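Yurii Koval has been fixing other people's computers in Clunport for years, and he still makes you coffee before he asks what's wrong.
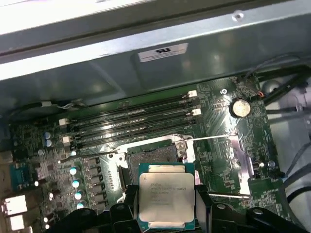
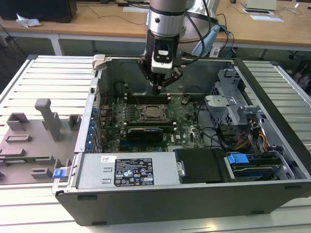
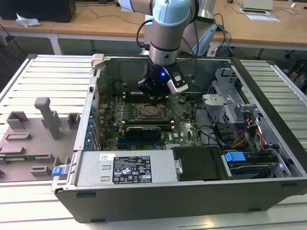
Memory slots on the green motherboard of an opened desktop.

"People apologize to me for the dust," he says, laughing, "as if I'd never seen dust!" He opened the shop with $700 and a borrowed desk, and his first customer, Brisa Hinojosa, still drops by every July (usually with peaches, and usually to talk about her grandchildren).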